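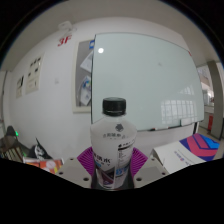
Figure 1. Clear plastic bottle with a black screw cap and a printed label.

Projects > Environmental Studies > Drinking habits on campus

Why students buy bottled water at Wesemby College
Reading time: 4 minutes

Our group wanted to know why people keep paying for water when the taps on campus are free. We ran a paper survey in October at the Sivdale and Skeltar buildings and got 141 completed forms back. Séverine Coste supervised the project.

The main reason given was taste. Students in the Sivdale building said the tap water there had a chlorine flavour, mostly in the morning. The second reason was convenience – the vending machines are beside the lecture theatres and the refill stations are not.

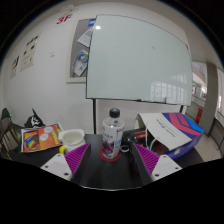 Cost came up less than we expected. Only 34 people said price would make them change what they do. Several wrote that they already owned a refillable bottle but left it at home because it was heavy or hard to clean.

We also checked the refill stations ourselves. There are four on campus, and the one behind the Dmytriv Library had no sign pointing to it. First-year students were the least likely to know where any of them were.

Our survey has limits. We handed it out at lunchtime, so evening students were mostly missed, and question 3 was worded badly. Some people read "bottled" as including soft drinks and juice. We left those answers out of the totals.

We recommend signs at both building entrances and a filter on the Sivdale taps.

Contact the department | © 2018 Wesemby College | Back to top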